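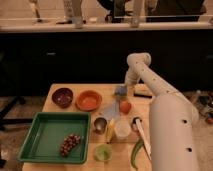 원격조작 시연 데이터의 품질에 관한 중간 보고서
로봇학습 실습 2조
작성: Tharushi Sultana, Jahangir Sivakumar
지도: Chathurika Seneviratne
제출일: 2025년 10월 3일

1. 왜 이 주제를 골랐는가

시연을 많이 모으면 로봇이 알아서 배운다는 말을 우리는 학기 초부터 여러 번 들었다. 수업에서 읽은 글도 대부분 시연 개수를 앞에 내세웠다. 그런데 그 시연을 누가, 어떤 기분으로, 몇 번째 반복에서 만들었는지 적어 둔 글은 드물었다. 우리 조는 그 부분이 의심스러웠다. 조작자가 헤매면서 만든 궤적도 성공으로 끝나기만 하면 똑같은 한 건으로 들어간다. 이것을 그대로 학습시켜도 되는지 직접 확인해 보기로 했다.

2. 과제와 작업대

과제는 나무 탁자 위의 물건을 집어 지정한 그릇이나 쟁반으로 옮기는 것이다. 탁자에는 그릇 두 개, 초록색 플라스틱 쟁반, 금속 컵, 포도, 토마토, 긴 풋고추 등을 함께 올려 두었다. 지시문은 "토마토를 주황색 그릇에 넣어라"처럼 한 문장으로 통일했다. 물건 종류를 일부러 섞은 것은 조장의 의견이었는데, 나는 처음에 반대했다. 길쭉하고 휘어진 것과 둥근 것을 한꺼번에 다루면 실패했을 때 원인을 가려내기 어렵기 때문이다. 결과적으로 이 걱정은 절반쯤 맞았다(5절 참고).

3. 시연 방법

두 가지를 비교했다. 하나는 팔을 직접 손으로 잡고 움직여 궤적을 기록하는 방식이고, 다른 하나는 손에 쥐는 조종기로 원격조작하는 방식이다. 조종 프로그램은 학과에서 쓰는 Omley를 그대로 썼고, 기록 파일 정리에는 선배들이 만든 Thambiah 스크립트를 고쳐 썼다.

손으로 잡고 움직이는 방식은 배우기 쉽다. 첫날부터 그럴듯한 동작이 나왔다. 문제는 시연자의 손과 몸이 카메라 영상에 같이 찍힌다는 점이다. 나중에 로봇이 혼자 움직일 때는 그 손이 없다. 영상을 입력으로 쓰는 정책이라면 학습 때와 실행 때의 화면이 처음부터 다른 셈이다. 궤적만 기록했다가 다시 재생하면서 영상을 찍으면 해결된다고들 하지만, 재생할 때 물건이 조금만 다른 위치에 있어도 헛집는다.

원격조작은 이 문제가 없는 대신 느리다. 깊이를 가늠하기 어려워서 그리퍼를 물건 바로 위에 띄워 놓고 망설이는 구간이 길어진다. 조원 Mitali Pramanik의 초기 시연을 보면 내려가다 멈추고, 다시 올라가고, 옆으로 조금 옮긴다. 로봇은 이 망설임까지 배운다.

4. 수집한 양

9월 한 달 동안 시작한 시도는 모두 2,039건이다. 이 가운데 기록이 끊겼거나 물건을 떨어뜨린 것을 빼고 1,461건이 성공으로 남았다. 여기서 다시 망설임이 심한 것을 걸러 약 1,000건을 '깨끗한 묶음'으로 따로 만들었다.

거르는 기준은 솔직히 엄밀하지 않다. 두 사람이 각자 영상을 보고 판정한 뒤 의견이 갈리면 다시 봤다. 지도 선생님은 정지 시간이나 속도 변화 같은 수치 기준을 먼저 정했어야 한다고 지적했고, 우리도 동의한다. 다만 수치만으로는 조심스럽게 접근한 것과 길을 잃은 것이 잘 구별되지 않았다.

5. 지금까지의 결과

학습은 세 번 했다. 성공 시연 전체, 깨끗한 묶음, 그리고 깨끗한 묶음에서 다시 600건을 무작위로 뽑은 것이다. 토마토처럼 둥근 물건에서는 깨끗한 묶음으로 학습한 정책이 전체로 학습한 정책보다 덜 멈추고 접근했다. 600건짜리도 눈으로 보기에는 큰 차이가 없었다.

여기까지만 쓰면 '양보다 질'이라는 보기 좋은 결론이 되겠지만 그렇게 쓰고 싶지 않다. 풋고추에서는 순서가 뒤집혔다. 전체 시연으로 학습한 쪽이 잘못 집은 뒤 다시 시도하는 동작을 보였고, 깨끗한 묶음 쪽은 빈 그리퍼를 그대로 들고 그릇으로 갔다. 우리가 지저분하다고 버린 시연 안에 복구 동작이 들어 있었던 것으로 보인다. 물건마다 평가 횟수가 적어서 이것도 우연일 가능성이 있다.

포도는 어느 쪽도 잘 되지 않았다. 송이의 어디를 잡느냐가 사람마다 달랐고, 같은 사람도 날마다 달랐다. 시연자끼리 합의하지 못한 것을 로봇이 평균 내서 배우면 아무도 잡지 않는 자리를 향해 내려간다.

6. 의심스러운 점

평가를 시연한 사람이 직접 했다. 물건을 다시 놓을 때 로봇이 잘 집을 만한 자리에 놓지 않았다고 장담할 수 없다. Sabina Jayasinghe가 조원이 아닌 사람에게 배치를 맡기자고 했으나 일정이 맞지 않아 미뤄졌다.

조작자의 실력도 변했다. 깨끗한 묶음은 월말에 수집한 시연에 치우쳐 있다. 그렇다면 우리가 비교한 것은 망설임의 유무가 아니라 조명이나 카메라 위치까지 포함한 월초와 월말의 차이일 수도 있다.

7. 남은 일정

물건 배치를 미리 뽑은 목록대로 고정하고, 판정은 어느 정책인지 모르는 사람이 한다. 버린 시연 중에서 재시도가 들어 있는 것만 골라 깨끗한 묶음에 되돌려 넣고 한 번 더 학습한다. 포도는 잡는 위치를 줄기 쪽으로 정해 새로 모은다. 시간이 모자라면 손으로 잡고 움직이는 방식의 추가 수집을 먼저 뺀다.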